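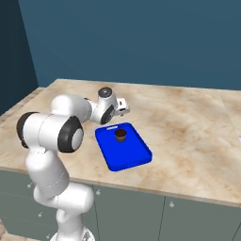

Wrist cam mount keeps fighting me on the Otov cell, sim side for now, real one gets bolted down in October so I want the numbers right before then. Swapped the hand two weeks ago (old one was the long finger Tramadton) and copied the camera transform over without thinking. Arm homes fine, joints look sane, no warnings on load. But at the hover pose, elbow up, fingers open behind the top corner of the blue tray, the cup should be an easy pickup for the detector. It's right there near the far end of the tray. Wrist stream says otherwise, cup score drops to nothing. Ran 400 starts overnight, 306 lost the cup before the fingers ever came down. Fixed cam never loses it. Anybody have known good values for this hand? Or is it the mount height?
Chih-ming Cheung

faulkner_bench
Which frame did you parent the camera to, hand or last link? If you parented to the last link and the new hand is deeper then of course its looking at the back of the hand.

cm_cheung
Hand frame. Checked twice. Offset is the old one though, so could be too far back from the fingers. Old hand was narrower too

dogleg7
Don't touch the mount. Raise the hover. You're coming in from behind the tray with a folded elbow, that's a bad place to look from whatever camera you've got. Go higher, over the middle of the tray, look straight down, detect, store the position, then do the approach blind. We've run ours like that forever.

ktipoki
Disagree w/ dogleg7, blind approach is how you get a tray edge in the fingers. If the tray gets bumped at all between the look and the grab you've got no clue. Wrist cam is there so you can see on the way down. Chih-ming can you post what the wrist sees? Everyone's guessing.
Kylie

cm_cheung
Sure, one sec, have to restart the viewer. OK. Same cell, same tray. Note how much of the bottom is hand. Gray body runs all the way across and both fingers stick up out of it. There's a bit of something dark right on the line of the gray, inside the tray, and I'm fairly sure thats the top of the cup 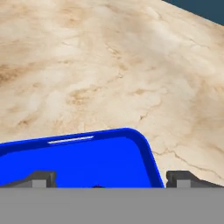 So I'm leaning to mount offset now. Detector can't do much with that, don't care how good the weights are. Was going to slide the camera forward along the hand and leave the tilt alone. Bad idea?

ktipoki
Yeah that's your whole problem. Not a detector thing. Slide it forward but do tilt as well or you'll just be looking at more countertop. You've got tons of marble up top doing nothing. Even a corner of the back wall. Pitch it down toward the fingertips until the pads sit low in the image, then go forward only as much as you need to get the body out.

dogleg7
And then on the real one the camera sticks out past the hand and hits the cabinet fronts the first time someone jogs it low. Seen it. Bent bracket, whole recal. Raise the hover, costs you nothing

faulkner_bench
It costs cycle time. But he has a point about the bracket. What's the real mount, printed?

cm_cheung
Printed for now, Cliltska plate later if the quote ever shows up. Arm base is in front of the cabinets so yeah the low jog is a real worry. I could put a keep-out box on the cabinet side, planner respects those. Jog mode doesnt, I think? Will check

faulkner_bench
Ours ignores them in jog. Check yours before you trust it.

Also dumb question, is your near clip set? Had a setup where half the hand vanished in the render and the cam looked perfect. Then the real one was all knuckle. At least yours is drawing the hand.

cm_cheung
Near clip is whatever the default is, never touched it. Good to know tho

ktipoki
Order I'd do it in:
arm at hover, fingers fully open
pitch down first, small steps, save a still each time
then forward
close the fingers and look again, closed is different
then put the tray at the worst corner you allow and repeat
write the transform in the cell file, NOT in the viewer. Viewer values go away on reload, ask me how I know

Use the little white mark on the tray rim to line up the two cameras btw. It's easier to pick out than a rim corner, those are all rounded.

dogleg7
Fine but you're still tuning for one tray pose. My way doesn't care.

ktipoki
Your way cares plenty, it just cares later

cm_cheung
OK did pitch + forward, ran it again Wednesday. Had time for 474 starts. Way fewer losses, the ones left are nearly all with the tray turned so the cup end is close to the hand. Haven't split them out properly yet. Gonna try dogleg's higher hover on just those, keep the low one for the rest. Two hovers is ugly but whatever. Transform is in the cell file this time.

dogleg7
So you raised the hover

cm_cheung
for some of them

faulkner_bench
Post the final offsets when you have them pls, I've got the same hand in a box here and havent opened it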